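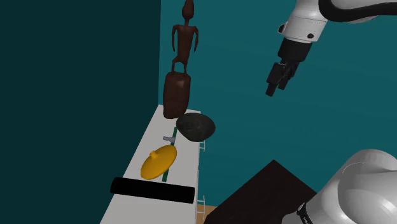
How to paint one wall a dark color without regretting it

Every paint brand will tell you that a dark accent wall "adds depth" to a small room. Sometimes it does. I have also seen it turn a decent spare bedroom into a cave with a lamp in it, so please read this before you buy anything.

What you need: one test pot, the real paint, a tinted primer, a good angled brush, a short-nap roller, filler, 400 grit paper and a damp rag. You do not need the accent wall kit they sell next to the register. I bought the Gristness one for our Ukasstead house and the tray leaked.

Step 1. Test it properly
Those little cards are close to useless. Paint two coats of the test pot on a big piece of cardboard and lean it against the wall. Look at it at 8 in the morning, again after lunch, and again at night with only the lamps on. If you hate it at any of those times, you will hate the wall too. My friend Lieselotte Hellwig skipped this and lived with something called Skornmont for one winter. On the card it was green. In her hallway it was black.

Step 2. Pick the wall
The usual advice is "the wall you see first." I don't buy it. Pick the one with the fewest doors, outlets and pipes. A dark color shows every wobble where it meets trim, and the less trim you have the better you will look.

Step 3. Fill and sand
Dark paint is mean to bad plaster. Hold a flashlight flat against the wall and circle the dents in pencil. Fill, let it dry, sand, wipe. Then do the flashlight again. I know you did it once already.

Step 4. Prime, whatever the can says
"Paint and primer in one" may be fine for going from cream to a slightly different cream. For a deep blue-green, ask the store to tint a primer gray. It is the difference between 2 coats and an afternoon of swearing.

Step 5. Cut in the corner
This is where the dark wall meets the lighter one. Tape alone will bleed. Put the tape on the lighter side, brush a thin line of the LIGHT color along its edge, let that dry, then go over it with the dark. Pull the tape while the last coat is still tacky - slowly, folded back on itself.

Old corners are rarely straight. If yours wanders, draw a plumb line and trust it over the corner.

Step 6. Roll
Work top to bottom and keep a wet edge. Don't go back to fix a patch that is half dry. You will leave a shiny spot and see it from the couch forever.

Then wait. The can says four hours between coats. In June, with the windows open, maybe. I leave it overnight and hang nothing for a week.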